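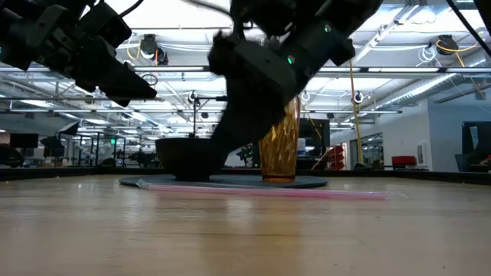 Call for Participants: Table Service Kit Trial

Trenesard is looking for people to try out the Plorkitz kit and tell us where it falls short. Plorkitz is a two-arm tabletop kit for handling everyday items such as bowls, drinking glasses and straws. It is meant for small cafes, care homes and training kitchens. We need participants who have never worked with a robot arm as well as a smaller number who have.

What the kit includes

Two black arms with fingered grippers, overhead cameras, a control computer and the Cropper software, which is used to set up and repeat tasks. The version on trial is the one we plan to sell. Changes to the software will be made between rounds, so your session may differ a little from someone else's.

What you will do

You will come to our workspace in Fomport for one session of 208 minutes, including a break of 30 minutes. After a safety talk you will set up a task in Cropper by following the printed guide. Staff will be in the room but will not help with the guide unless you are stuck for a long time or something is unsafe. Where the guide is unclear, we want to know the page and the line.

The tasks use ordinary tableware. One has a bowl and a textured amber glass on a round mat, with a long pink straw on the table in front. Others use plates, cups and spoons. You will choose the order in which the arms handle the items, start the run and write down anything you did not expect. You may stop a run whenever you like. Dropped items are part of the trial and you will not be charged for them.

At the end there is a written survey and a short talk with a member of the team. We will ask what you would pay for the kit, what you would want left out, and whether you would let a new employee use it alone.

Who can take part

You must be 18 or older and able to read instructions in English. You should be able to stand or sit at a table for most of the session. A stool is available. We especially want to hear from people who have worked in food service, home care or dishwashing, paid or unpaid.

Please do not apply if you work for a company that sells robot arms or grippers, or if you took part in the October round.

Places and payment

There are 47 places. Of these, 13 are held for people with previous robot experience. Participants are paid by bank transfer after the session, and the amount is stated in the confirmation letter. Bus and train fares are paid back if you keep the ticket. Parking is free behind the building.

Privacy

Sessions are recorded by the cameras over the table. Recordings are used by Trenesard to improve the kit and the guide. They are not used in advertising. You can ask for your recording to be deleted at any time before the trial report is finished.

How to apply

Fill in the form at the front desk or ask for it by mail. Tell us which hours suit you, what kind of work you do and whether you have used a robot arm before. A resume is not needed. Sessions run through December 2025, mornings and afternoons. We reply to every application, including those we cannot accept.

Wear closed shoes and tie back long hair. Loose sleeves and bracelets cannot be worn at the table. Lockers are provided.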